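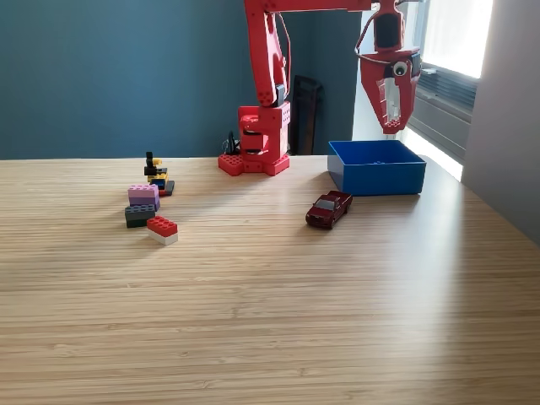 The red arm over the blue bin, with the car and the bricks still to go.

I'd promised Merja Harju a number by Thursday, and on Thursday morning I still had two numbers and a headache.

The first number was Sellent's. Sellent do the big orders for everybody, they have a man who rings you back within the hour, and their quote came with a cover sheet and a tab for every year of the service plan. I could have signed it in my sleep. The second number came from Ristow, and it was so much lower that I rang them to ask if they'd left something off. They had, as it happens! They'd left off the mounting, the training day and anything resembling a warranty, and once I'd put those back in my own pencil the gap was still wide enough to drive a van through.

"So buy the cheap ones," said Esko Kettunen, who was eating an apple over my printouts.

Esko had been at Halonen longer than the carpets. He ran the returns side, where the toys came back from the shops in boxes and had to be sorted into bins, bricks here, cars there, anything chewed in the sack by the door. We wanted thirteen arms to do it. Well, Merja wanted thirteen arms. I wanted a budget line that didn't make me go red in meetings, and Esko wanted to be left alone with his apple until April.

"It's not about cheap," I said. "If I buy cheap and they drop things, that's my name on it."

"They'll drop things anyway. I drop things."

He had me there (he'd dropped a whole crate of plastic cows the week before, and we were still finding them under the racking). But you can't write that on a purchase request. There's a box marked Justification and it's only so big.

So I went and sat with the arm. It was the trial one, and Esko had set it up on the pale table by the window with a blue bin next to it, a little maroon car and a handful of bricks, and he'd stuck a googly eye on the gripper. Just the one eye. I'd like to say it didn't change how I felt about the procurement process, but there I was, a grown woman with a spreadsheet on her knee, saying good morning to it.

"Conulik," said Esko from the doorway.

"What?"

"His name. Conulik."

"You can't name it, it's on a loan agreement."

"My brother's dog was on a loan agreement," said Esko, and went off without explaining, and I've never found out.

I'd given myself the morning to fill in the running costs. Spare fingers, three sets a year for each arm. Forty-eight hours for a repair visit under Sellent, and under Ristow a phone number and good luck. Bins, which we had. Tables, which we didn't, or not enough of them, and I'd completely forgotten tables. You wouldn't believe how many plans for clever machines fall over because of tables. I put them in and the Ristow total crept up, and I put in electricians and it crept up again, and all the while that eye was looking down at the bin like someone's aunt peering into a pram.

Merja came in at half past eleven with her coat still on.

"Is that it?" she said. "It's smaller than I thought."

"You approved the loan form."

"I approved a form." She walked round the end of the table and bent down until she was level with the gripper. "Why has it got an eye?"

"Esko," I said.

"Does the eye cost extra?"

I told her no, and then, while she was still bent over and couldn't see my face, I told her both totals. I told her about the tables as well. I said what I'd like to do was buy three from Ristow, put them in with Esko, and keep the money for the other ten in the plan but not spend it until he'd had a proper run at them.

She straightened up. She's very tall, Merja, it takes a while.

"Thirty per cent held back for repairs," she said.

"I'd put twenty."

"You've met Esko. Thirty."

I wrote thirty. She picked up the toy car, looked at the underside of it for some reason, and put it back exactly where it had been.

"And find out," she said, buttoning her coat, "whether they come in blue."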